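Home | Boards | Learning | Search | Log in

Is 1,869 demos enough for handheld grippers?
Started by Garba Uzor, 2 January 2020

garba_u
We're collecting tabletop pick and place with a pair of handheld grippers, marker cubes on both. The count is at 1,869. Codora's sales guy says that's plenty to train on. I don't buy it.

leilani_h
Depends what's in them. How many rooms?

garba_u
2 rooms. 795 of the takes are flowers, and that's what bugs me. Everybody likes flowers because they look good in a demo reel. 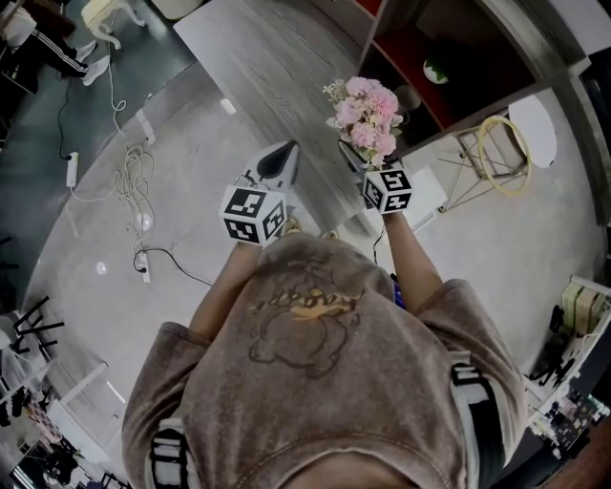 And the person wearing the rig learns fast. After a week they all grab the stems the same way, so the later takes are close to copies. I'd trade half of them for ten strangers doing it badly.

dbotha
Disagree. Consistent takes train better, at least on our setup. We threw strangers at it in August and the policy came out twitchy. Had to toss most of it.

garba_u
Twitchy on what test? If you tested on the same table, I'm not impressed either way.

dbotha
Same table, yes. Still twitchy.

leilani_h
Has either of you checked how often a cube drops out of view when the wrist turns? We lost more data to that than to bad operators - and the Vandach scripts fill the gap without telling you.

garba_u
No. Checking tonight. I don't trust those scripts anyway.

Contact the moderators | Copyright Motitz Boards | Back to top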